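Skarkimar is hiring an operator for two-arm teleoperation, Astmont site

You will run can-and-cup tasks on the foam mat stations and help keep our practice rules up to date. You report to Fenna Hermans.

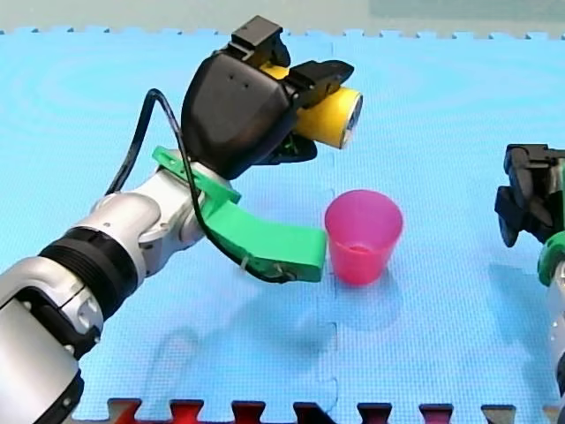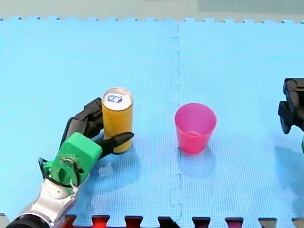 Rules every operator follows:
Check cable ties before each session.
Hands stay off the mat while the arms are powered.
Log every dropped object, including the ones you recover.
Stop after 2 hours and take a break.

Shifts start at 9. No degree needed. Experience writing work instructions is a plus.

Send a resume to Povilas Strazds. Applications close Tuesday, January 21, 2025.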